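Second-hand arm for a small packing bench, what should I budget?

Ula

We run a small candle supply shop and I'm looking at a used arm from Bimetti to move cups from a tray to the filling spot. The seller says everything I need is included and it will pay for itself by January. I have heard that kind of thing before. He quotes $600 for the gripper and calls the wrist camera a free extra. What am I going to get billed for later? My bench is plain white and so are my cups, if that matters.

Azimi

It matters. Before you pay for any camera, ask to see what it sees on a bench like yours. Sellers love to demo with a bright red block on a black mat. Pale on pale is another story, and then you have shadows.
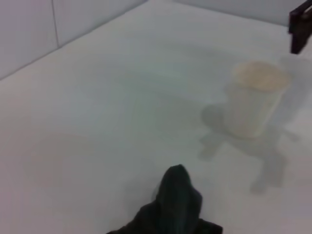 View from the wrist, pale cup on a white tabletop, gray shadow around it.

The shadow stands out more than the cup does. I would set aside $200 for a darker mat and better lights and make the seller repeat his demo on that. If he won't, walk away. Also get the price of spare fingers in writing. I paid $100 for a set and was told at the sale that I'd never need them.

Zinberg

dont buy used. mine came with a "support plan good through 2037" and the guy stopped answering email the first month. get a quote for a new one too, at least you have something to compare. no idea about cameras, never used one

Last updated: 2/8/22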